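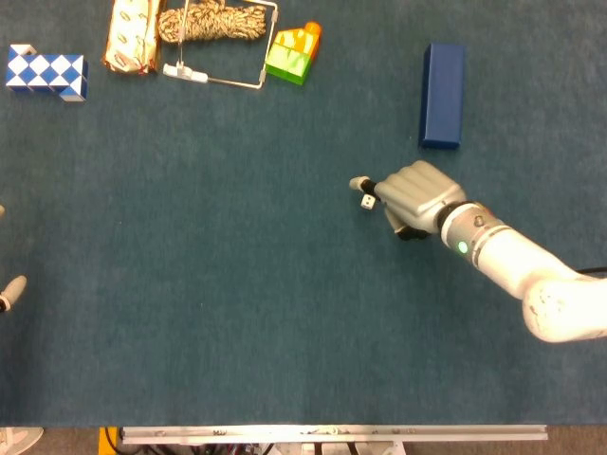 Part 2: Laying the felt mat

I've fitted the Rarkwood desk mat twice now, so learn from my mistakes!

1. Unroll it the night before – mine took until morning to relax.
2. Hoover the desk, then wipe it down and let it dry.
3. Start from the back edge and smooth towards you with your palms.
4. Trim the front with a sharp knife and a steel ruler, 2 mm at a time.
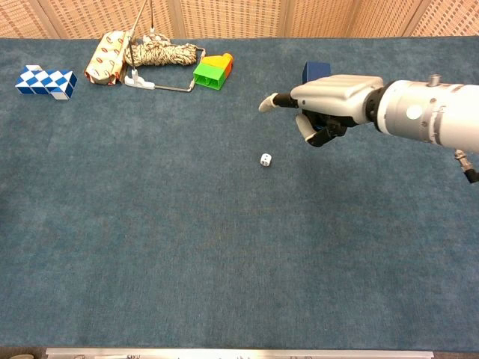 Carpet-topped table with a metal strip along the edge.

Caution: always cut away from your fingers, and please don't iron the mat (I tried, it shrank).

Note: leave any glued corners alone until the next day.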